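Workstation Image Release Checklist
Build: Skaltis desktop image, ARM64, December refresh
Prepared by: Ermira Grgić, Platform Team
Checked by: Damir Kneževič

Each item is to be marked Pass, Fail or Deferred. Comments are required for any result other than Pass.

1. Boot and kernel
1.1 Image boots from SD card on both supported boards - Pass
1.2 Image boots from USB storage - Deferred
Comment: The older board stops at the boot loader when a hub is attached. Ticket 26 remains open and is assigned to Ilir Omerović.
1.3 Kernel version matches the release manifest - Pass

2. First start
2.1 Root file system expands to fill the card - Pass
2.2 Set-up wizard completes without a network connection - Pass
2.3 Keyboard layout chosen in the wizard is kept after restart - Fail
Comment: The layout returns to US English at the log-in screen only. Corrected in the Rilska package branch; to be tested again before sign-off.

3. Security
3.1 Default password is refused after first log-in - Pass
3.2 Remote shell access is off by default - Pass
3.3 Package signing keys are current - Pass
Comment: One key expires in 29 weeks. The renewal should be placed on the next release plan.

4. Graphics and display
4.1 Desktop opens at the native screen resolution - Pass
4.2 Video playback uses hardware decoding - Pass
Comment: Dropped frames were noted in the Movel player during full-screen use. They are within the agreed limit.
4.3 Image viewer opens rendered stills at full size - Pass

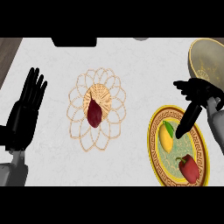
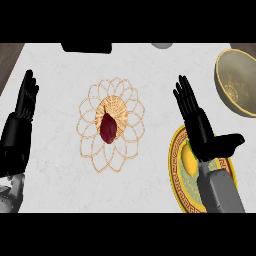

Simulated stills, both with the marble tabletop.

5. Updates and recovery
5.1 Update from the previous release completes - Pass
Comment: The process took nearly 7 minutes longer on the older board.
5.2 Recovery mode can be reached from the boot menu - Pass
5.3 Checksums are published with the download - Deferred
Comment: Awaiting access to the mirror. Jasmina Papadopoulos to confirm.

Result: not yet approved for release. Items 1.2, 2.3 and 5.3 are to be returned to Damir Kneževič with test logs attached.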